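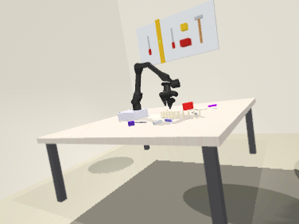

# Gromerine Community Solar Garden

The **Gromerine Community Solar Garden** is a ground-mounted photovoltaic array on the eastern side of Zoststead. It has a rated capacity of 960 kilowatts and is made up of 2086 panels on fixed-tilt racks. The site was built by Avevora, which also operates it under a 29-year land lease.

## Background

The land was used for hay until the Tănase family stopped farming it. An early plan called for a larger array that would have sold all its output under one wholesale contract. The local feeder could not carry the added power without a new transformer, and the plan was dropped. Ladi Mohammed, then an engineer at Avevora, redrew the project at a smaller size and split the output into household subscriptions.

## Subscriptions

The garden has 252 subscribers, most of them renters or owners of shaded homes. Each subscriber is assigned a share of the monthly output and receives a credit on the electric bill. Credits left over at the end of a billing period carry forward until February, when unused amounts expire. Subscribers who move within the same utility territory may keep their shares. Those who leave the territory must transfer or give them up.

## Design and operation

The racks face south and are set on driven steel posts. String inverters are mounted at the ends of the rows, and a single underground line runs to the utility pole on Tănase Road. The ground between rows is seeded with low grasses and clover and is mowed twice a year.

Output is lowest in midwinter, when snow can cover the lower edge of the panels for several days. Panels are not cleared by hand.

## Drainage dispute

Octavian Stoica, who owns the adjoining parcel, objected to runoff from the access road after the first spring of operation. Avevora added a gravel trench and a shallow basin along the fence line, and the complaint was withdrawn.

## See also

- Net metering
- Virtual power purchase agreement
- Zoststead substation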